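2. Setting up the Divness trip planner before you leave

Applies to the phone app, free and paid. The desktop version has the same menus in a different order and isn't covered in this section.

The Divness welcome screen says you'll be ready to travel in two minutes. You'll have an account in two minutes. A plan that still works on a bus with no signal, in a country where your phone company charges by the sip, takes most of an evening. Do it at home, on your own Wi-Fi, with the phone plugged in.

Before you start

You need your passport, your bookings (printed or as PDFs), and enough free storage for the maps. The app store page gives a storage figure for the app alone. Ignore it. The maps are separate, and one mid-sized country with walking trails switched on can be bigger than everything else on your phone.

2.1 Create the account

1. Install the app and open it. Close the screen that offers a free trial. The X is pale gray on white, top left, and takes a second or two to appear.
2. Choose "Sign up with email." The other sign-in buttons work fine at home, but they may ask for a text message when you log in from a new country, and you may have taken that SIM out by then.
3. Use an email address you can open without a code from your phone.
4. Skip "Find friends." It uploads your contacts. You can share a trip later without it (see 2.5).
5. When asked for your home airport, enter one or leave it blank. It only affects the ads.

Note: The app asks for your location "always." Choose "while using." We ran it both ways on the same walk and could find no difference except in the battery.

2.2 Build the trip by hand

Divness can read your inbox and build the itinerary for you. Turn this off. In our tests it did well with flights and hotel chains, poorly with small guesthouses, and it filed a ferry booking under restaurants. An itinerary that is mostly right is a nuisance to check, and you'll have to check all of it anyway.

1. Tap Trips, then New, then Blank trip.
2. Give the trip a plain name. The name appears on anything you share.
3. Set the first and last day. Put the last day as the day you land at home, which on a long eastward or westward flight isn't always the day you take off.
4. Add each night's bed first, before any transport. Gaps show up as a red bar, and a red bar on a night you thought was booked is worth knowing about now.
5. Add transport. For every leg, type the departure time as printed on the ticket, then look at the time zone in small letters under it. The app guesses the zone from your phone, so everything typed at your kitchen table is in kitchen table time until you change it.
6. Attach the ticket to the leg as a PDF. A link to the ticket won't open offline, whatever the icon suggests.

Caution: Check every overnight bus and train twice. If a leg leaves at 12 midnight, the app places it at the start of the day, and the ticket seller may mean the end of it. Tiburcio Olvera reached a bus station a full day late this way, with a valid ticket and a very nice-looking itinerary. 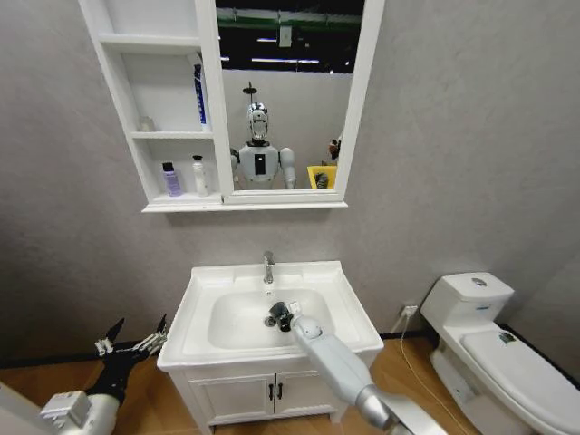 Hanan Geagea
Overland editor, Albridge Travel Handbook

2.3 Download the maps

This is the step people skip, and the app makes it easy to skip. A map you've looked at recently stays visible for a while without a connection, so it seems to be saved. Then you zoom in and get beige.

1. Go to Settings, then Maps, then Offline areas. There is also a "Save" button on the map itself. It saves a bookmark and no map.
2. Draw a box that covers where you're going and a generous strip on each side. Roads don't care about your box, and a detour will take you straight off the edge of it.
3. Free accounts can save 2 areas. If your trip crosses more than that, make the boxes bigger and leave out the trails layer.
4. Wait for the word "Complete." The green check mark only means the download has begun.
5. Put the phone in airplane mode, close the app fully, and open it again.
6. Zoom in on a street near each place you'll sleep. If you can read the street name, the map is there.

Note: Saved areas expire. The help page says they renew by themselves on Wi-Fi, and sometimes they do. Open the Offline areas screen once a week on the road and look at the dates.

Is the paid map pack worth it? Divness says it adds hand-checked walking routes. Ritu Pant followed the one for the old quarter in Jeltitz on a Saturday and found that it went through a locked courtyard and finished at a café that had become a phone shop. The lanes themselves were lovely, she says, and she'd have found them by wandering. Our advice is to try one place you already know well from the pack's preview and see whether you'd send a friend on that walk.

2.4 Money and the budget screen

1. Set your home currency first. Changing it later re-labels the old entries without converting them, so 500 of one thing quietly becomes 500 of another.
2. Add the local currencies by hand.
3. Turn off "Live rates." The rate shown is a middle rate that no exchange window or bank card will give you. Type in the rate from your last real withdrawal, fees included.
4. Leave the daily target blank for the first few days. The suggested amount comes from other users, and the app doesn't say how many, or when they went, or whether they were the sort of travelers who eat breakfast.

Caution: The budget screen can connect to your bank. We haven't tested this and don't plan to.

2.5 Share the trip with someone at home

Sharing is the best thing in the app. It's also where we'd go slowest.

1. Open the trip, tap the arrow, and choose "Link, view only." The plain "Link" lets anyone who has it move your flights around.
2. Send the link to one or two people and ask them to open it while you're still in the room. Fares Tannous sent his to a sister who saved it unopened, and it turned out to need an app she didn't have.
3. Under "What they see," switch off documents. Your passport scan is in there if you attached it.
4. Leave "Live location" off, or set it to update once a day. A dot that stops moving frightens people, and it stops moving every time you go into a tunnel or a long lunch.
5. Agree on a check-in habit that has nothing to do with the app. A short message each evening works.

2.6 Make the paper copy

The export button produces a PDF with a cover page, a large photograph of a beach, and one line of your trip per page. Use the following instead.

1. Open the trip and choose "List view."
2. Tap Print. On some phones it's hidden under More.
3. Turn off images and background colors.
4. Write in by hand what the list leaves out: the phone number of each place you're staying, its address in the local script, and the number of your insurance policy.
5. Keep one copy in your day bag and another in the bottom of your main bag.

Rasha Daher, who checked these steps for us on a trip up the Jaber road, showed her handwritten address to three drivers and the app's map pin to none. The pin was on the wrong side of the river.

Problems we've seen

The trip has vanished. You're probably signed in with a different email. Sign out and try the other one before you reinstall, which deletes the offline maps.

All the times have moved by an hour. The clocks changed, or you crossed a border. Open Settings, then Time, and choose "Show times as entered."

The app wants a payment to open a trip you made during the free trial. Trips with more than one attachment per leg count as a paid feature once the trial ends. Go to the web version, remove the extra files, and it should open again on the phone after a restart. It took us more than one restart.

Support doesn't answer. The chat window is automated and offers the same help pages in a new order. The email address at the bottom of the privacy policy reached a person, in November, after a few days.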